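Notebook, Rasley room
December 28, 2024
Balance drift, continued

Picked up where the last entry left off. The Brurel balance is still reading high against the 100 g check weight in the morning and coming back toward nominal by early afternoon. The offset at first power-up was some 7 mg, well outside what we can tolerate for the pigment series. The building is on holiday heating, so the room starts cold and warms slowly. Useful conditions for this.

Things already ruled out: the level (bubble centered, checked before and after), the check weight itself (agrees with the reference weight kept at Anisness), and the pan seating. I cleaned under the pan again anyway. A trace of dry powder came out on the brush and made no difference to the reading.

The remaining candidates are warm-up time, air movement from the wall vent, and static on the weighing boats. I took them in that order.

Warm-up

Left the balance powered but in standby overnight. I had assumed standby kept the load cell at temperature. On this model only the display sleeps, according to the manual, but the manual also says to recalibrate after any move between rooms and we have not been doing that since the July move. So the stored calibration dates from the old room.

Ran the internal calibration cold, then took readings with the check weight through the morning. The drift has the same shape as before and starts from a lower point. Ran the calibration again once the room had settled, and the readings stopped wandering. I would call warm-up the main term, and the old calibration an error sitting on top of it. 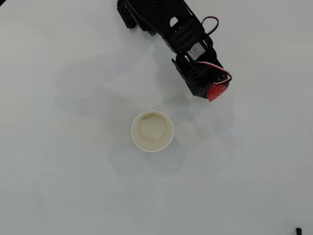
The drift curve flattens well before the room thermometer does, so room temperature alone is a poor guide to when the balance is ready. I tried plotting reading against temperature and the points make a loop where I expected a line. The Szabó correction, which we use on the long runs, assumes a line. That probably accounts for the overcorrection in batch 1062, where the first weighings of the day came out light after correction and the later ones were fine. I have marked the early weighings in that batch as suspect. The raw values are still in the sheet and nothing has been deleted.

Note for anyone reusing the correction: the temperature column in the sheet is from the wall thermometer, which is on the outside wall and lags badly. The probe clipped inside the draft shield is the better source. The logger already records it under the second channel, unlabeled. I have labeled it now.

Air movement

Taped a strip of tissue to the bench edge and watched it with the vent open, then closed. It moves when the blower comes on. With the draft shield doors shut, the last digit flickers at blower start and then recovers. With the side door open, the reading takes much longer to settle and sometimes locks onto a wrong value, which the stability indicator accepts without complaint. The indicator should not be trusted with the door open.

Turned the vent louvers toward the ceiling. The tissue is mostly still now. If the heating people turn them back, the flicker will return, so check the louvers before starting a long run.

Static

Repeated the same small transfer with plastic boats and with aluminum pans. The plastic boats drift downward for as long as I care to watch, faster when they have just been pulled from the stack. The aluminum pans sit still. Breathing on the plastic boat settles it for a short time, which points to charge, the room air being very dry at the moment. We have an ionizer in the Anisness store but the power supply is missing.

Until it turns up, use aluminum for anything below a gram. For larger amounts the boats are acceptable if they are left in the draft shield for a while before taring.
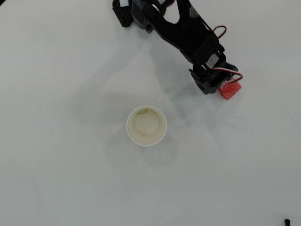 Changes to procedure

1. Leave the balance fully on, not in standby. The auto-off setting is now disabled.
2. Run the internal calibration after warm-up, and again after any move.
3. Read the check weight before the first sample and after the last. Write both in the sheet, including when they agree.
4. Take temperature from the draft shield probe only.
5. Doors shut for every reading.

Open items

Reweigh 2 of the retained samples from the suspect batch, one early and one late, and compare with the corrected values. If the late one agrees and the early one does not, refit the correction on the probe data and rerun the sheet. If both are off, the problem is somewhere else and the check weight comparison has to be redone at Anisness.

Ask Brurel whether the load cell temperature can be read out over the serial port. It appears in the service menu but I could not get it to print.

Left the balance on, doors shut, logger running.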